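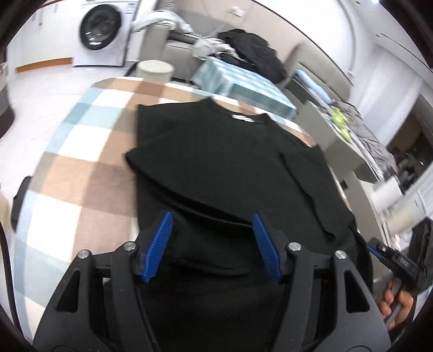 The Long Life of a Plain Black T-Shirt

By the time a black T-shirt has gone soft in the way we all like, it has usually gone a little gray as well, and that is about when most of us start looking at it sideways and wondering if it's time. I have been thinking about this all spring, ever since I opened the bottom drawer in my bedroom and found more old shirts than any grown person needs (several from places I can't remember visiting, and one with a hole under each arm that I still wear to paint in).

So I went to see the people at Bruvus, a mending shop in the old part of Breritz, two doors up from the bakery. They have a long table by the window, a wall of thread, and a kettle that never seems to be off. In a good November, when the coats come out of the closets, they take in 429 pieces. T-shirts come all year round, and most have the same complaint: a tired neckline, a hem coming down, or those tiny holes at the front right where the belt buckle rubs.

The holes, I learned, are the easy part. A scrap of thin jersey goes behind, a few loose stitches in matching thread go over the top, and you leave the edges alone so they don't pucker. A worn collar takes longer, and they charge 25 dollars for it, which may well be more than you paid for the shirt! People pay it anyway, and having watched one being done over two cups of tea, I can see why.

Color is the bigger worry. The advice at the table was to wash black cotton inside out, in cold water, with less soap than you think, and to dry it flat or on a line well out of the sun. If it has already faded, a pot of dye on the stove will bring a good deal of it back, though the stitching is often polyester and will stay whatever shade it was.

I came home with a spool of black thread and a good deal of confidence, and I've fixed two hems since. One of them is even straight. The painting shirt I have left exactly as it is.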